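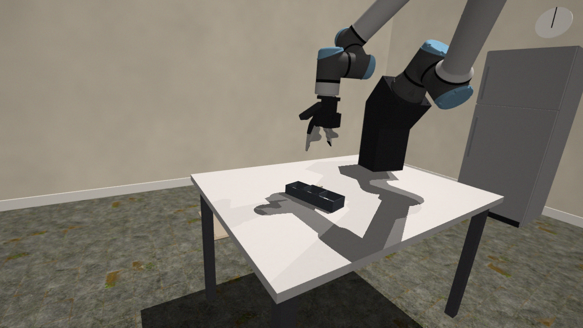
Wumell Regimental Museum, badge and insignia room
Condition check, October
Checked by: Melur Entili

Case locks: OK. Key for the Hitum case sticks — oil it before the next check.

Collar badges, enamel: chip on the garter of one officer's badge, same size as last time. No action.

Cap badges: two have green spots near the pins. Moved to the Sipos drawer for cleaning.

Sword knots and sashes: no moth. Traps changed.

Light level: OK with blinds down. Left blind does not close fully.

Humidity: high at 1,530 hours reading, normal by closing. Check the seal on the door.

Labels: six need reprinting. The colonel's gorget still has the wrong reign on it.

Mounting pins: Stakgate pins holding well. Do not use the old brass ones on silver.

Register: all badges match their entries except two buttons, listed under the wrong battalion. Corrected in pencil, ink to follow.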